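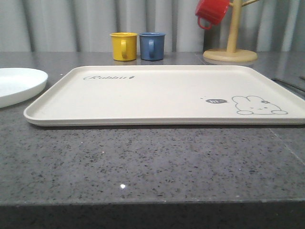 The Homero bench: rabbit tray, two mugs at the back, red mug on the tree.

Homero (tabletop cell)

Homero is a tabletop robot cell at Bredness, used for handling crockery: plates, mugs, a tray, that sort of thing. The name covers the lot, meaning the arm, the gripper, the fixed camera, the wrist camera and the stretch of grey speckled benchtop they all look at. I've looked after it since Mervyn Rowbotham handed me the keys, so I'm writing this entry the way I'd tell you over a cuppa (the editors can tidy me up if they like!).

Layout

The tray goes down first. It's a big cream thing with a rabbit on it saying "hi", and visitors always like it, but for me the useful part is the lettering. The word "Rabbit" shows up in the fixed view and at least part of it usually turns up in the wrist view too, so I can tell straight away if someone has put the tray down back to front. The white plate sits beside it, then the yellow and blue mugs go near the curtain, and the mug tree stands to the right of them with the red mug hung upside down from a peg.

Armelle Gautier chose the pale grey curtain. Before that we had a bare window behind the bench and the fixed camera went silly every afternoon. I do still get a small bright spot on the counter from the light, and after a lot of fiddling I've decided to live with it. Tamsin Goodwin hasn't, and we argue about it.

Gripper and fingers

The fingers are black, and from the wrist camera they take up a good part of the picture, right in the bottom middle. Get used to that view early, as it's the one you'll be staring at during setup. I bring the tips together over the plate and look at the seam between them. If the gap runs straight up and down I'm happy. If it leans, the left finger's bolt has usually worked loose and I nip it up with the short key from the Dobson drawer (please put it back).

Finger pads get changed at 2000 grips, or sooner if they look chewed. Guoqing Luo swears you can stretch that by 300 and he may be right, but I've dropped enough mugs.

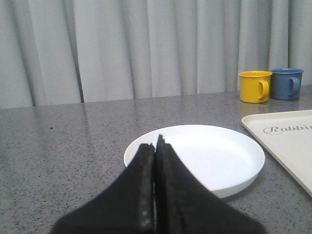
Daily care

Wipe the counter before anything else, crumbs included. A speck that you'd never notice at home can end up as a "found object" in the log, and then Ryan Pearce rings me. Wipe the plate as well, and let the cloth dry somewhere that isn't the bench.

After that I run the arm with nothing in its grip for 60 seconds and listen. It has a soft whirr when it's well and more of a tick when the wrist joint wants attention. Then I check the fixed view against the reference print on the wall, tray corners first, mug handles last.
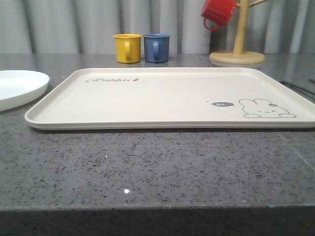 Lonness Bench Encyclopedia, p. 40

Repairs

Most of my repairs have been cables. The wrist lead rubs where it bends and goes intermittent long before it fails outright, so a flickering picture means a new lead, no matter how good the old one looks. We did the last swap on 25th February and kept the old one for spare plugs. After any work on the wrist, do the finger check again from scratch, even if you only had one screw out.

See also: Finger pads; Mug tree; Wrist lead.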